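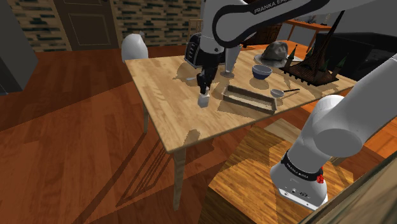

Go early and wear flat shoes, a reader wrote under my last post when I mentioned I was off to the wedding photographers' open day at Gunov, and oh, how I wish I'd listened about the shoes. The studio is up three flights of stairs and the lift was full of lighting stands all day.

Anyway! I'd been meaning to see the place for ages. Gunov started out as a portrait studio and now rents its rooms to people like me who shoot weddings at the weekend and have nowhere decent to meet couples in between. Once a year, in October, they open the doors and let the album makers and print labs set up too. Entry was 5 pounds, tea included (biscuits not, which I thought was a bit mean).

I started with Plukton, the album people, because I've been cross with my current supplier since the summer. They had a long row of sample books you could pick up and properly bend, and I bent every one of them. The linen covers are lovely. The leather ones smelt a bit strong for me, but I can see a certain sort of mother of the bride going mad for them. Their smallest book starts at 87 pounds for 15 spreads, and you can add more later if the couple can't choose, and they never can. I asked about turnaround in the busy months and got a slightly wobbly answer, so I'll order one for myself first and see how long it takes.

Next door was McIver doing prints. I nearly walked past, as I thought I knew all I needed to know about paper, and then I stood there for the best part of an hour. They'd printed the same picture, a couple coming out of a church in the rain, on every paper they sell, and the matt cotton one made my own wall prints at home look like something off a cereal box. Skin tones were spot on. The blacks went a bit soft on the cheaper sheets, and the chap on the stand was the one to point it out, which I liked.

The talk after lunch was on how many pictures to hand over. Packed room, no windows open, me on the floor by the radiator. The speaker gives her couples 800 from a full day and there was a proper gasp at the back! I give fewer and spend longer on each, and I came away still thinking I'm right, though I've promised myself I'll stop cutting so many of the guests. It's the grandparents and the silly uncles people ask me for afterwards.
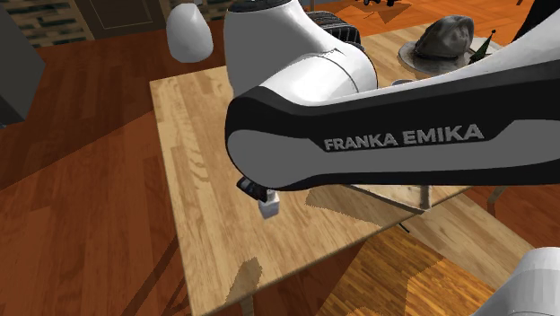 Couples don't count them, they look for their nan, was the remark from somebody near the door when it came to questions, and that got the biggest laugh of the afternoon. I wrote it on my hand.

Last stop was Elevska, who do online galleries. I was tired by then and my feet were killing me, so I may not have been fair to them. The galleries look clean and they open quickly on a phone. I didn't get on with the way you sort pictures into chapters, though, as I kept losing the speeches. There's a free trial and I've signed up, so I'll put the next wedding through it and report back.

I left at half past four with a tote bag full of paper swatches and a sore neck. Parking behind the building is free after two, by the way, if you're thinking of going next year.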